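Visham sets aside money for second survey vehicle

June 27, 2020

Mapping firm Visham has approved the purchase of a second vehicle for its driver assistance project, along with new storage for the recordings it makes on public roads.

Kanchan Agarwal, who runs the firm's equipment budget, said the order would go to Karras, which supplied the first set of sensors. Two other bids were turned down on price.
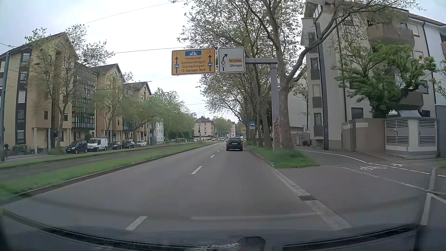
The bulk of the spending will go on storage and spare parts. The existing car has logged 3,519 kilometres of city driving, and its drives are nearly full. Each new unit comes with a service contract lasting 11 months.

"We put off buying storage last year and paid for it in lost days," Agarwal said. "It has its own line in the budget now."

Software for sorting the recordings will still come from Jikonus. Eftychia Mitsotakis-Vlachou, the project's engineering lead, had asked for a third vehicle as well, but that request has been held over until the next budget round.

Delivery is expected in 9 weeks. Staff will need two days of training before the car can be used on the road.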